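Notebook entry, March
Project: Sovora (simulated kitchen manipulation)
Entered by: Souad Mahrous
Morning session, continued after 3 p.m.

Purpose

To determine whether the drop in success reported last month for the Tendaren policy arises from the overhead view or from the change in kitchen layout. The two were altered together in the earlier runs, and the results could not be separated.

Setup

The policy checkpoint is the same one used in the previous entry. No weights were changed. The task text is "pick up the mushroom and place it on the shelf." Starting arm pose, lighting and counter texture are fixed for all runs. Only the camera position and the layout seed are varied. The Zerouali scene generator supplies the layouts; seeds are listed in the shared run sheet.

Each condition was given 45 episodes. An episode ends on success, on contact with a cabinet wall, or at the step limit. Success requires that the object remain on the shelf for 5 seconds of simulated time after release.

Procedure

1. Load the original layout with the side camera and confirm that the earlier baseline is reproduced. Completed; the result agrees with the previous entry.

2. Keep the original layout and move the camera overhead. Completed. Most failures occurred during the approach, before any contact with the object. The wrist turned toward the cabinet side and stayed there.

3. Restore the side camera and load the new layouts. Completed. Failures were fewer and were of a different type, chiefly poor placement at the shelf lip.

4. Combine the overhead camera with the new layouts and save a frame whenever the distance between gripper and object stops decreasing. The mushroom is in open space on the marble, while the empty gripper points right, toward the large gray surface. 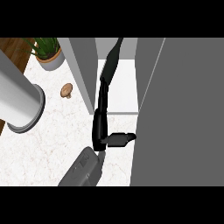

5. Repeat step 4 with the letterbox padding replaced by a crop. Not yet run. The padding was absent from the training views and must be ruled out as a cause.

Observations

The view accounts for the larger share of the loss. Layout alone has a smaller effect, and the policy generally reaches the object under the side camera. I reviewed 8 of the saved episodes by hand and assigned the same failure label as the automatic script in every case.

The Lelline depth input was disabled throughout. It should remain disabled until step 5 is complete.

Open items

Check the camera transform in the overhead configuration for a sign error on the horizontal axis. Rerun step 2 with 3 additional policy seeds. Copy the revised labels to the run sheet before the next group review.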